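Urkavon District Cricket Association
Progress report to the Abou Jaoude Foundation: Junior Pathways and Scoring Grant
April 28, 2022

The Association is pleased to report on the second stage of its junior program. Registrations closed in March at 400 players across the under-11 to under-17 grades, and all affiliated clubs fielded at least one side for the full season. Girls' fixtures were played at Trido Oval on Saturday mornings, with the finals moved to turf.
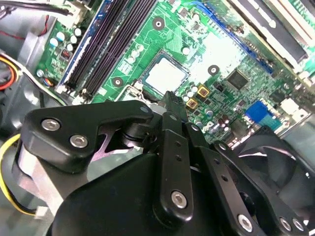 Motherboard and processor, open case.

Coaching expenditure remains within the approved budget. Two accredited coaches were engaged for the spin and wicketkeeping clinics, and a third will join them in winter. Attendance at the wicketkeeping clinics fell below expectations, and the sessions have been moved to an earlier time.
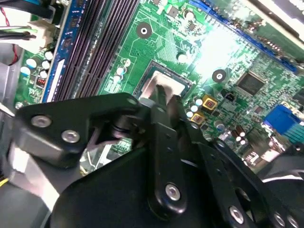 Electronic scoring was extended to every junior grade this season through the Triltasell system. A total of 1,443 individual innings were entered, and club scorers were able to correct bowling figures before publication. Scorers have asked for a plain guide to the equipment, at the level of showing where the memory slots sit on a green motherboard, with the blue section along their outer edge. A draft will go to clubs before pre-season. Paper scorebooks will be kept as the official record for one further year. 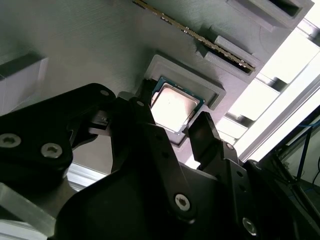

Processor seated in a light grey socket frame.

Work on the practice nets is behind schedule. The synthetic surface on the northern lanes has been laid, but the run-ups still require levelling and the council permit for the boundary fence is outstanding. The Association requests that the final instalment for this item be carried over to the next reporting period. 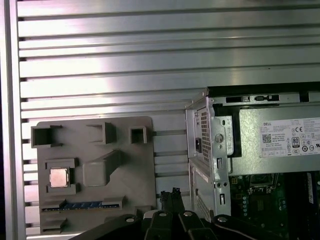 Hala Haddadin has advised that the under-13 sides would benefit more from additional umpires than from further net time, and has asked that any unspent travel funds be directed to umpire training. The Association supports this request and seeks the Foundation's written approval.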